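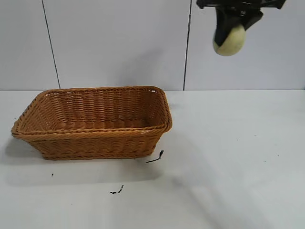
Soak it longer than you think and then go to bed, was the advice from the far bench when I complained about cracked rods. So I did! The Uveck willow went into the trough and stayed there 10 days, bark on, with a plank and two bricks holding it under, and this morning it bends around my thumb like rope.

May, 7:40 a.m., door open, kettle on.

Bundle weight before soaking: 2,642 g. I forgot to weigh it wet. Next bundle, please, somebody write it on the whiteboard so I see it.

The bundle was sold as 200 rods and I sorted it by thickness on the floor before anything got wet. The butts are much more even than the last lot from Jeseris, and there's hardly any side branching. The tips are a bit brittle on the longest ones (I trimmed those back a hand's width and they were fine). Color under the water went from dull olive to a lovely greenish brown, and the smell is wonderful if you like ponds, which I do.

After draining I wrapped everything in the old wool blanket, butts all at one end, and left it standing in the corner overnight to mellow. Last time I skipped this and wove straight from the trough, and the skin slipped off under my fingers on every tight turn. No slipping at all today. I'm sold on the blanket.

Base went quickly. Rectangular, on the screw block, 12 sticks clamped upright and plain weave back and forth between them. My old trouble is the waist - the sides creep in around the middle and I only see it when it's too late to pull out. Today I cut a spacer from scrap lath and checked the width after every fourth row. It's dull work but the edges are parallel from one end to the other, first time ever, and I was so pleased I carried the base over to show everybody who'd stand still.

Staking up: pointed butts pushed in beside the base sticks, a little tallow on the bodkin, knife prick at each bend before lifting. Two kinked. Replaced both right away instead of pretending. Tied the whole lot in a bundle at the top and put on three rounds of three-rod wale, beaten down hard. The iron could be heavier. The one from Mangubat would be perfect if it ever comes back from its loan.

Flare is what I want to practice. I've been getting straight walls that look like a crate, when what I like is a side that opens out gently from the floor to the rim. Loosening the tie after the wale helped a lot, and so did weaving with my left hand pressing the stakes outward the whole way around. The long sides behave. The corners want to stay upright, and I had to go back and coax them.
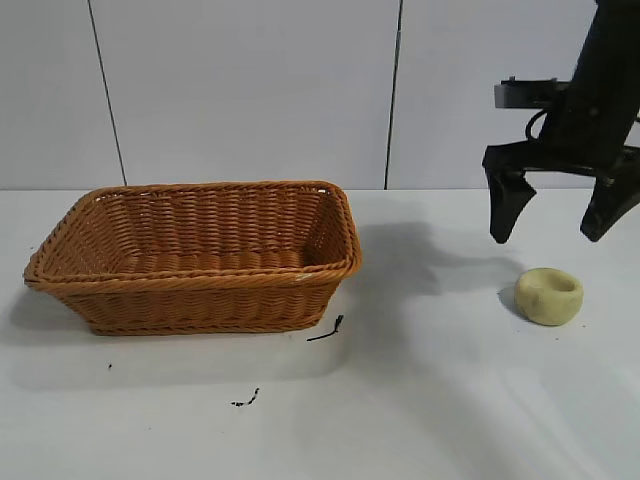 Borders and rims

Stopped before the border to do trials on a sample strip. The shape I'm after is a thick braid that rolls over the top edge, with corners that go around softly, same as on the tan wicker one on the white table.

Trial 1, three pairs, four-stroke plait: handsome, but it ate length like mad and I ran short at the join.

Trial 2, four pairs, same strokes: fatter, sits over the edge nicely. Corner still pinches. Try an extra stake at each corner and let the pairs lie flat as they pass it.

Trial 3, plain trac border: quick, tidy, too thin for this size. Keep it for the little trays.

Going with four pairs. Left to do: re-wrap the leftover rods, top up the trough for the white willow, sharpen the side cutters, and find the short bodkin, last seen under the blanket.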